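Fiction > Short Stories > The Huvness Cloak

The Huvness Cloak

The fragment was entered in the register of the Adgate Museum as item 339, and for many years it was described as a strip of plain wool from a woman's grave. It measured 2 inches across. The Keeper of Textiles was directed to review the entry in June, before the Huvness material was moved to the new store.

Under the lamp, the Keeper observed a second thread, finer than the wool and laid in at an angle. It was silk. Read from left to right, the pattern was a row of broken steps. Read from the back, in a mirror, it became writing.

The Keeper wrote to the Director the same evening and requested that the matter remain confidential.
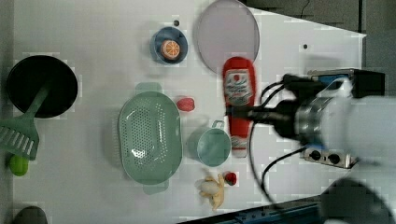

The writing was not in any alphabet used at Huvness 700 years ago, and the Keeper did not read it with ease. A copy was drawn on squared paper and taken home, contrary to regulations. It was studied at the kitchen table until past midnight, beside a black frying pan that had not been put away. A light green spatula rested in the pan, and the Keeper looked for some time at the row of slots in its blade - evenly spaced, each the same as the last. The weaver had worked in the same manner. The gaps between the steps were part of the text.

By morning there was one word, repeated along the whole strip. It was the word for sun.

The Director received the finding with courtesy and asked who else had been informed. The Sekine Foundation, which had paid for the new store, had already approved the labels, and 100 copies of the guide were at the printer. The label stated that the woman had never left her valley.

The Keeper replied that this might well be correct. The cloak, however, had come from somewhere, and she had chosen to be buried in it with the silk turned inward, against the skin.

The label was withdrawn. The space in the case was left blank through the winter.

More in Short Stories
The Ferry Ledger
An Inventory of Bells
The Salt Road, Part Two

Contact the Editors | All rights reserved | Back to top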